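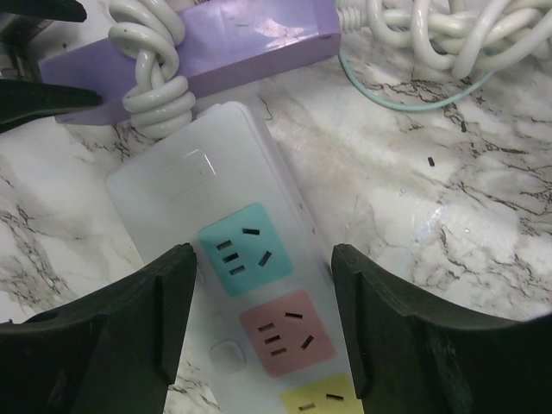 2 min read

How to find out what your gadgets cost on standby

Every spring some site promises you'll save a fortune by unplugging your phone charger. I doubt it. Measure first, then decide.

1. Get a plug-in meter. I use a Veltura. The app it wants you to install does nothing the screen doesn't.

2. Plug in one device, switched off but still live. Leave it for 19 hours or more - a quick glance tells you very little.

3. Divide the watt-hours by the hours. That's your standby draw in watts.
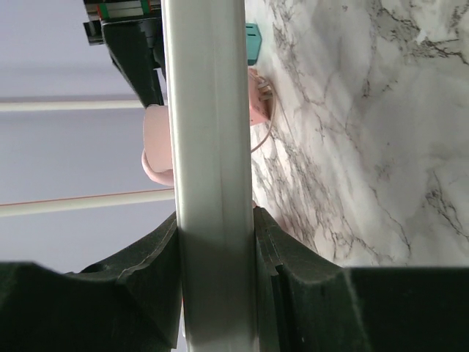

4. Multiply by 8.76 to get kilowatt-hours a year, then by the rate on your bill. A device drawing one watt comes to less than nine kilowatt-hours.

5. Repeat for the TV, the printer and anything with a clock on it.

Be wary of "energy saver" plugs that claim to cut your bill just by sitting in an outlet. I wouldn't buy one at any price. If a device costs you pennies, leave it alone.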